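Learning to write letters again

Dec 2, 2025

My aunt Anoma Munshi does not use the telephone if she can avoid it. She says that on the telephone people only tell you if they are well or sick, and then they talk about the price of onions. So when I moved to Stallow for work, she asked me to write to her, on paper, and I promised it without thinking very much.

The first letter took me three evenings. I had not written by hand anything longer than a shopping list since I was a student. My hand became tired after half a page, and I noticed that I had forgotten how to begin. In an e-mail I write what I want in the first line. In a letter to my aunt this would look rude. I must first ask for her knees, for the mango tree, for the neighbor who borrowed the ladder.

There is also the question of language. We write in English because her granddaughter Malsha Jayawardena reads the letters aloud to her, and Malsha grew up in English. I think in one language, I write in another, and a girl of sixteen gives it her own voice. My aunt tells me that in Malsha's reading I sound like a school principal. I tried to put more jokes in. Malsha wrote at the bottom of the next reply, in very small letters, that she prefers the principal.

I bought a pad of 80 sheets at the stationery shop, with pale blue lines, because without lines my sentences climb up to the right corner like ants. The pen is nothing special. I tried a fountain pen for one week and my sleeve did not forgive me.
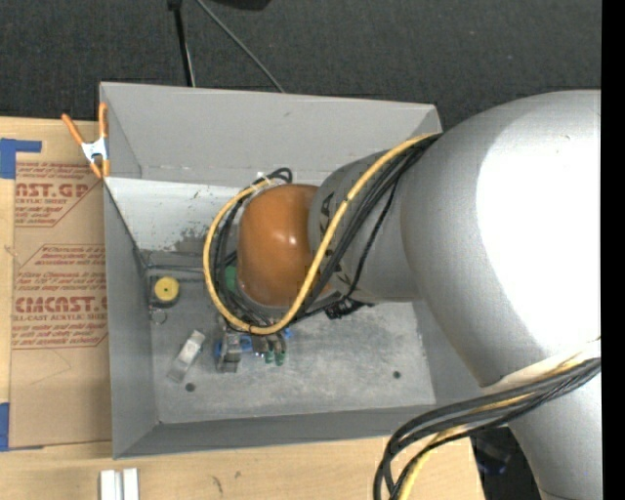
The post takes some 3 weeks in each direction. At first this made me nervous. I asked a question about her eye doctor, and when the answer came, I had already heard the news from my mother. Now I ask other kinds of questions — what did they cook when my grandfather came home from Plesum, who taught her to swim, why did she never like her wedding photograph. These can wait for the post.

Her last letter had four pages, and half of it was about a dog named Sultana who lived in their yard before I was born. The dog stole a whole fish on the day of an engagement party, and the guests had to eat eggs. My mother says it was a cat. I have written to ask, and the answer should come before the end of the month if the holiday mail is not too slow.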